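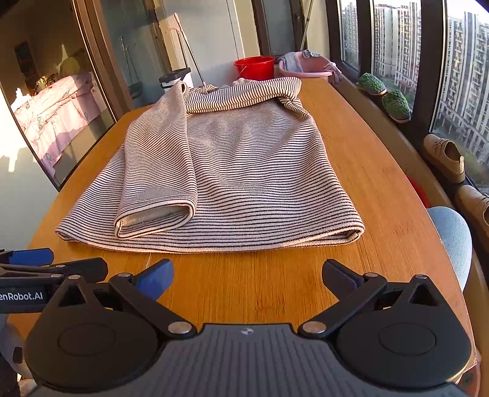

Figure 4-1. Striped long-sleeved shirt with the left sleeve folded inward across the body, open jaws short of the hem.

Section 4. Recording Garment-Folding Demonstrations

4.1 Purpose of this section

This section sets out the procedure for recording folding demonstrations with the Rornum hand-held gripper pair. It applies to all operators contributing to the Flendholm study, which examines whether a folding policy learned from demonstrations in ordinary homes will transfer to garments and work surfaces absent from the training set. Operators should have completed the calibration procedure in Section 3 before proceeding.

The study treats each sleeve fold and each body fold as a separate segment. A demonstration is therefore useful to the analysis only if the boundaries between folds can be located afterward. Much of what follows is intended to protect those boundaries.

4.2 Preparing the work surface

1. Select a table large enough for the garment to lie flat with both sleeves extended. Where this is not possible, the sleeves may hang over the side edges, and the condition is to be entered in the session log under "overhang".

2. Remove cups, cutlery, papers and other small articles from the table. Furniture and household items elsewhere in the room are to be left where they are. The study depends on variation in background, and operators are asked not to tidy, rearrange or screen off the surroundings.

3. Check the light on the table. Direct sun is acceptable. If a bright patch crosses the garment itself, record the session as "mixed light".

4. Stand square to the near edge of the table and confirm on the preview display that both fingertip pads of each gripper are visible when its jaws are fully open.

NOTE: Glass doors and windows may remain in view. Reflections were retained in the Duseden pilot and did not require separate handling at the annotation stage.

CAUTION: Do not lean on the table with a gripper in the hand. Load on the jaw linkage can shift the zero position, and the affected recordings cannot be corrected afterward.

4.3 Laying out the garment

1. Place the garment on the table with the hem toward the operator and the neckline toward the far edge.

2. Smooth the body panel once with the flat of the hand. Do not press, pin or weight the fabric. Small wrinkles across the body are expected and should be left.

3. Enter the garment code, colour and pattern in the log. For striped garments, also enter the direction of the stripes as they lie on the table. In the shirt shown in Figure 4-1, the entry would be "horizontal". Stripes provide a convenient visual reference for fabric rotation, and the annotation team uses them to judge how far a sleeve has turned.

4. Take up both grippers and hold them clear of the fabric, jaws open, until the tone sounds.

4.4 Recording the sleeve folds

1. Begin with the left sleeve. Close the jaws on the sleeve near the cuff, taking both layers of fabric.

2. Lift only as far as is needed to clear the table, and carry the sleeve inward across the body.

3. Lower the sleeve, open the jaws, and withdraw toward the near edge of the table.

4. Hold both grippers still for two seconds. This pause marks the end of the segment.

5. Repeat steps 1 to 4 for the right sleeve.

The sleeve need not lie parallel to the side seam. A diagonal placement, from the shoulder down toward the hem, is a valid end state provided that the sleeve rests on the body panel. An open cuff is likewise acceptable.

NOTE: Fabric sometimes gathers at the neckline and the opposite shoulder, as in Figure 4-1. Do not stop the recording or straighten the garment by hand. Gathered fabric may be corrected with the grippers before the next fold, and the correction is to be logged as a segment in its own right. If it is left uncorrected, enter "bunched" against the fold in progress.

CAUTION: Keep fingers outside the jaw linkage at all times while the trigger is depressed.

4.5 Recording the body folds

1. With both grippers, take the hem at its left and right corners.

2. Raise the hem and carry it toward the neckline, keeping the two grippers level.

3. Release both corners together where possible. Staggered release is permitted and is identified automatically from the jaw encoders.

4. Hold still for two seconds, then end the recording.

4.6 Rejecting and repeating a demonstration

A demonstration is to be rejected if the garment leaves the table, if a gripper is set down before the final pause, or if a hand touches the fabric after the tone. Operators should not reject a demonstration on the grounds that the finished fold is untidy. In the Duseden pilot, 113 demonstrations were retained with visible unevenness at the hem, and Tien-fu Choi's analysis found that policies trained with these recordings recovered from a misplaced sleeve more often than policies trained without them -- a result the present study is designed to test on a wider range of garments.

Rejected recordings must not be deleted. Mark them "R" in the log and upload them with the remainder of the session to the Dabbas server.

4.7 End of session

1. Wipe the fingertip pads with a dry, lint-free cloth and inspect them for trapped fibres.

2. Confirm that the number of recordings on the device agrees with the log.

3. Return both grippers to the charging cradle. Batteries should not be left below 7 per cent overnight.

Sessions uploaded by Monday are reviewed in the same week. Questions concerning segment boundaries or log entries should be directed to Sena Osei, who maintains the annotation guide. The labels used by annotators are listed in Section 5.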